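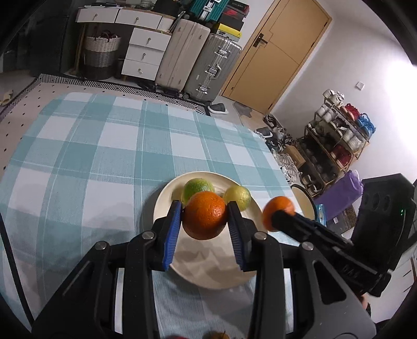 Mastham Fruit Plate

A small, cheerful collection of pictures of fruit being set out on a round plate. Oranges and limes are the stars - I love how the two colours sit together on a checked cloth!

What's inside
1000 pictures, 610 of them with citrus
300 short notes on which fruit went where
25 plate layouts, listed in layouts.txt

Notes
Limes run from deep green to yellowish, so please don't sort by colour alone. Both are labelled "lime".
Fruit names are lower case and singular.

Changes
August 27, 2021 - fixed the spelling of "satsuma" in the notes.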